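4.2 Equipment Planning and Unit Costs

The budget for the Astatent project was drawn up in April by Sheldon Arsenault and revised once before submission. It assumed seven hand-held grippers, six for daily use in homes and one kept at Ritlow as a spare. Soft goods were given the largest share of recording hours, as the earlier Hurnwood survey had left cloth handling almost untouched. Figure 3 shows work with a dark cloth on a bed.

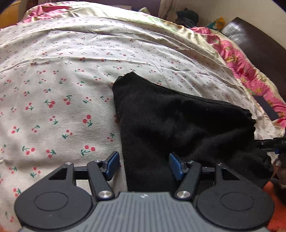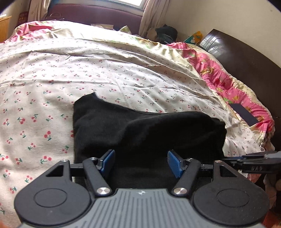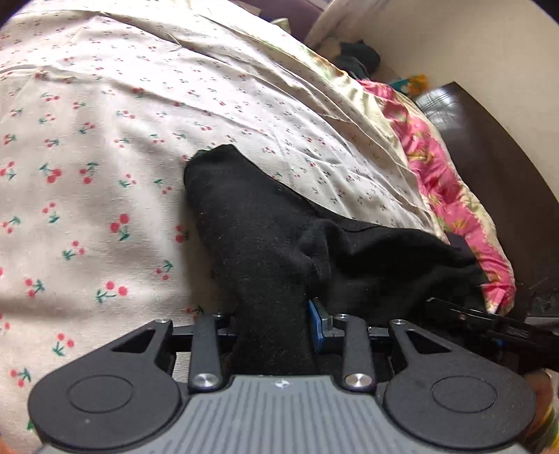
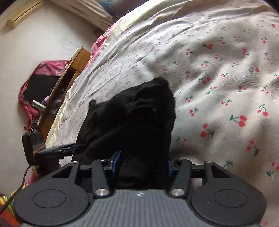
Figure 3. Hand-held gripper and black cloth on cherry-print bedding.

Replacement finger pads were entered as a consumable at 169 dollars per set, and the grippers themselves as capital items. This division proved awkward – the purchasing office treats any part ordered with a device as belonging to that device – and Maksym Hrytsenko later moved the first order of pads to the capital line. Storage was planned separately. The original allowance of 427 hours of recordings left no room for second copies, and the revised plan adds a second disk array at Ritlow. Purchase of a fixed arm, listed in the proposal as Arthur, was deferred to the next budget period.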